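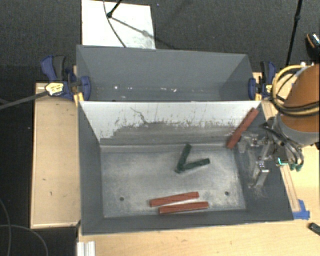
Sorting bay: red and dark green bars in the front bin, second bin behind.

Pesstead Parts Library
Progress report to the Prernutard Fund, second period
Prepared by Elin Meredith

You asked for a shorter report this time and for one that says what hasn't worked. I have tried to do both.

1. Bins

The grant paid for two grey bins to replace the cardboard cartons we had been using for loose bars. They are set up one behind the other with a bar clamp at each side where they meet. Dalia Kütt chose the sloping walls on the theory that short pieces would slide to the middle and be easier to pick up. I am not convinced. Bars still end up leaning in the corners, and a bar standing in a rear corner with its top near the rim is just as awkward as one lying flat against the front wall. Dark green bars are the worse of the two colours against a grey floor, particularly where two of them overlap.

The front bin is already scuffed across the floor, and the lower part of its rear wall has a worn band with a ragged edge. There is also a thin, crooked dark line running down the pale part of that wall. Gintarė Butkienė thinks it is a surface mark. It may be. I would like somebody to run a fingernail along it before we order more of the same model from Bonsu. The rear bin's walls look much better, but it has had far less put into it, so I don't count that as evidence of anything.

2. Clamps

The application described the clamps as a temporary measure until a proper frame was built. The frame has not been built. Sigita Toom has drawn it twice and the second drawing is sound, but the workshop hours went to shelving. My own view is that the clamps do the job and the frame money would be better spent elsewhere. Please tell us if you object, as it is a change to the approved plan.

3. Sorting by colour

Our catalogue now holds 3304 pieces. The figure comes from Jaanus Rebane's spreadsheet and I have not checked it against the shelves. Red and green were meant to be kept in separate bins from the start of this period. In practice they are still going into the front bin together and being separated later, which doubles the handling. I was told the habit would fix itself once the labels went up. The labels went up in January.

The Arnolik labelling software has been paid for through to the end of the grant. It prints nicely. Whether it saves any time I can't say, and I would be wary of anyone who claims it does before we have kept a proper log.

4. Borrowers

We had 28 loans in the period and three late returns. Two came back with pieces missing, and both borrowers have offered to pay. I don't read much into the loan figure either way. A good share of it is one school.

5. Next period

Check the line on the front bin's rear wall and replace the bin if needed.
Decide on the frame.
Swap the bins front to back so the wear is shared.
Keep a written log of sorting time, by hand, for three weeks.

We are not asking for further funds at this stage. The unspent frame money is being held until we hear from you.

E. Meredith
6/10/18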